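A season with the peg

Posted July 3, 2021

I said in April that I'd write something once the club's robot project was over, and it's over, so I'm writing it. Anyone who wants the cheerful version can read the club newsletter. I helped out most weeks, drove kids home, ordered the wrong screws twice, and came away with mixed feelings.

Some background for people who don't live around here. Istside is the after-school robotics club that meets in the old Jerach building, upstairs. For years they built little wheeled carts and raced them, and it was loud and cheap and everybody had something to hold. This year they entered the Soretti challenge instead. Soretti is a contest for school-age teams, and the task is peg-in-hole: get an arm to put a round peg into a block, over and over, with the block in a slightly different spot each time. Teams have to log 200 tries. You get points for how many go in and for a written report.

The entry fee was $448. I bring it up every time somebody tells me this stuff is open to everyone now. We got it together with a car wash and one generous grandparent, and a club across town with no grandparent didn't enter at all.

The kids split into teams of 4 and gave themselves names, and the one I mostly sat with went by Khổng. They took the vision part seriously. Their first program found the orange peg by color, which worked fine until somebody showed up in an orange sweatshirt and leaned over the table. I thought that was the best afternoon of the whole season. They figured out the cause by themselves, argued about the fix, and wrote it down. If every session had gone like that I'd be writing a different post.

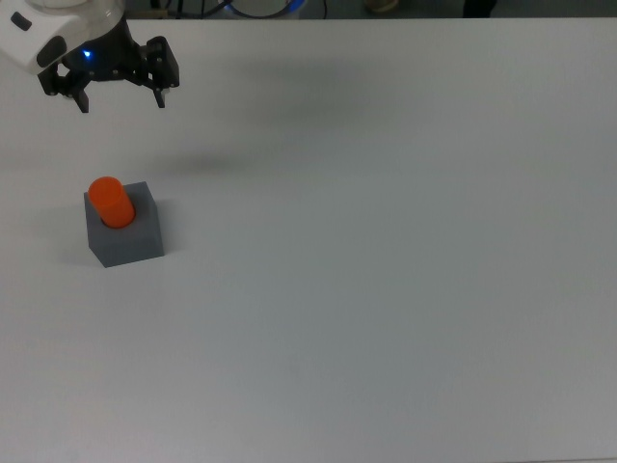 The gray block and orange peg, with the gripper open over the table.

Most sessions didn't go like that. An arm runs one program at a time. So one kid is at the keyboard, one is watching the gripper, and the rest are on their phones. I timed it one evening, on the sly, and a single kid got 30 minutes of doing anything over the entire session. With the carts they'd have had a screwdriver in their hand from the minute they took their coat off.

Then there's the question of what they learned. When you ask them, they say "we trained it." Trained it how? A lot of the code came in the starter kit from Soretti, and the parts that mattered most were the parts they were told not to touch. I asked one kid what happened if the block was turned a bit, and she gave me a really good answer about angles. I asked another and he said the software handles it. Both of them are getting the same certificate.

I also have doubts about the task. A plain table, one block, one peg, good light. Fine, you have to start somewhere, and getting a snug peg into a hole is harder than it looks (try it with kitchen tongs). But the flyer that went home to parents talked about "the skills that run tomorrow's factories," and I worked in a factory, and I remember the lights being bad and the parts coming in greasy and a quarter of them being slightly the wrong size. I don't blame the kids for the flyer. I'd like whoever writes the next one to calm down.

Khổng finished their log and turned in a report with a section called "Things That Went Wrong," which was longer than the other sections put together. I liked that a lot. They placed somewhere in the middle. The judges' comments were two lines long and one of those was congratulations.

Would I help again? Probably, yes. I've told the club I'd want the carts back for the younger ones, and two short sessions a week for the arm so fewer kids are standing around at once. I'd also want somebody to open up the starter code with them and go through it line by line, even if it's boring and even if it costs us points. So far the answer is that they'll think about it. Sign-up sheets for the fall are already on the door and they have a picture of an arm on them.

3 comments

cartdad: My son did the carts and still has his on a shelf. He lasted a month with the arm. Bring the carts back!

mplsknitter: I think you're a little hard on it. My daughter was one of the ones "standing around" and she talked about that gripper at dinner every single night.

tworivers: Did anyone ever get the $448 explained? We asked what it covered and were sent the flyer again.

Recent posts
The library printer, part two
What I paid for tomatoes this year
Cart racing: a short history with dents
Against the group text

Contact | Copyright 2021, all rights reserved | Back to top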